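Print this page | E-mail this page

Is Estela Navarrete really being played by someone else in the new Solau episodes?

Posted by dunkirk_pam

I keep seeing this and I would like someone with a level head to either back it up or knock it down. The story goes that Estela Navarrete walked off Solau before the second season started, and the studio quietly hired a lookalike to finish it. Supposedly she had a falling out with the people at Yáñez Pictures over money, and the woman we see from episode 201 onward is a stand-in with the same haircut.

I first read it on Premitz, which I know is not exactly the county courthouse. They had a side by side of her ears. I am not kidding. The left ear in the pilot and the left ear in 201, with red arrows, and a paragraph saying the earlobe "attaches differently." Then came a bit about how she used to be left-handed and now pours coffee with her right. Then a quote from "a source close to the set" in Trornham, who of course has no name and no job.

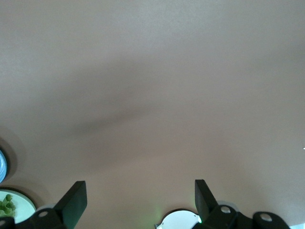 My sister believes all of it. She has been sending me screen grabs at 6 in the morning. I said an earlobe looks different when you turn your head and she said that is what they want me to think, so there we are.

What I'd like to know is whether there is anything behind this that can be checked. Did she leave the show at any point? Has anybody seen her on set? And why does her voice sound so different in the first ten minutes of 201, because I'll admit I noticed that one myself before I read a word about it.

Please, no more ears.

Posted by marlowboro

I looked into this when it went around in October and I don't buy it, though I don't think every piece of it was made up out of nothing either.

Start with the money fight. There was one. It was over how many episodes she'd be paid for if the season got cut short, and it was settled before shooting began. The trade write-ups at the time were dull as dishwater, which makes me trust them more. Premitz took the first half of that story (she's unhappy, she hasn't signed) and never went back for the second half (she signed). If you read their page carefully they never say she left. They say fans "are asking" if she left. I would like to meet these fans. As far as I can tell the people asking were the 400 commenters underneath, and a lot of those were the same six people arguing.

The coffee thing is just wrong. Go back to the pilot, the diner part where she's on the phone. She has the phone in her left hand and pours with her right. So she "used to be left-handed" for exactly as long as it took somebody to pick one still out of the whole season and ignore the rest. Plenty of shots in season one have her writing right-handed too. I don't know which hand she uses at home and neither does Premitz.

Stand-ins do exist, and I think that's where the Trornham rumor comes from. Any show that size has a person about the star's height who stands under the lights while the crew sets up, and maybe another who does the driving or gets seen from behind. If you're a neighbor watching over a fence and you see a woman in the same coat who isn't Estela Navarrete, well, you saw what you saw. It doesn't mean she's the one saying the lines. Somebody goes home and tells it at dinner, and three dinners later she's been replaced.

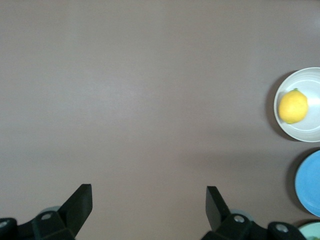 The voice I can't fully explain, but I can give you a guess and you can take it as a guess. A lot of that opening is outdoors and windy, and when the sound is no good they bring the actors in months later to say the lines over again in a booth. It nearly always sounds a bit flat and too close. Listen to the sheriff in the same stretch, because he sounds odd as well. Either they replaced him too or it was a bad sound day. Once they get inside the boathouse everybody sounds normal again.

If a studio had really pulled this off, think about how many people would be keeping quiet. Makeup, wardrobe, drivers, the other actors, the real Navarrete's own family, plus the lookalike, who would have to be a very good actress and happy to get no credit for it. I've worked in an office of nine and we couldn't keep a birthday cake secret.

What would change my mind is one named person who was there. I've been waiting since October.

Posted by TiltedHal

ok but explain why she didn't do any interviews for 3 months. thats the part people skip. my cousin drove 200 miles to Trornham and paid 80 bucks for a set tour and they told him no photos of the cast. NO PHOTOS. why would you say that if there was nothing to see. im not saying its a lookalike im saying somethings up

Posted by marlowboro

Every set tour says no photos of the cast. They said it before season one too. As for the interviews, she had nothing coming out in those three months, and actors mostly talk when they have something to sell. Did your cousin see her or not?

Posted by TiltedHal

he saw her trailer

Posted by quillfeather

I went in half believing and came out mostly on marlowboro's side, but I want to pick at a couple of points because I don't like seeing one loose story swapped for another.

"The trade write-ups" is pretty vague. I found two. One says the deal was done and the other says it was "close," and I couldn't find anything later that followed up. She's in the season, so presumably it got done, but if we're going to hold Premitz to a standard we should hold ourselves to it. I also wouldn't lean on "too many people would know." People do keep quiet about work when they've signed something that says they have to.

What settled it for me was much more boring. The actress who plays her mother did a long radio talk after 201 aired and spent a good part of it complaining about the cold on the lake shoot. She mentions Estela by name over and over, including her getting the giggles during the boat take and ruining it four times. You can call that planted if you want. It's a strange thing to plant.

I also checked the claim that her name moved in the credits. It did move, from first to last, with an "and" in front. That's a fancier spot, and agents fight for it. Premitz called it "being buried."

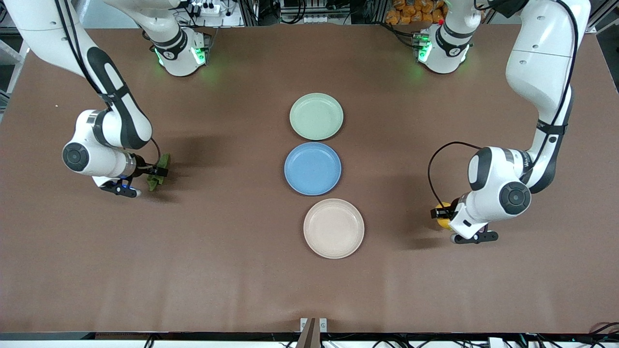
Does the Premitz page name anyone who says she was replaced?

The page names a hairdresser and a former extra, and neither of them says it. The hairdresser talks about wigs in general, and the extra only worked on the pilot.

Posted by dunkirk_pam

Thanks, all. I went back to the diner part and marlowboro is right, she pours with her right hand. I'm less sure about the booth idea, since my television makes everyone sound flat. I'll try it with headphones. The radio talk I hadn't heard of, so if anyone has the name of the program I would still like it.

I passed all this on to my sister. She wants to know who is paying you.

Contact us | Copyright the site and its posters, all rights reserved | Back to top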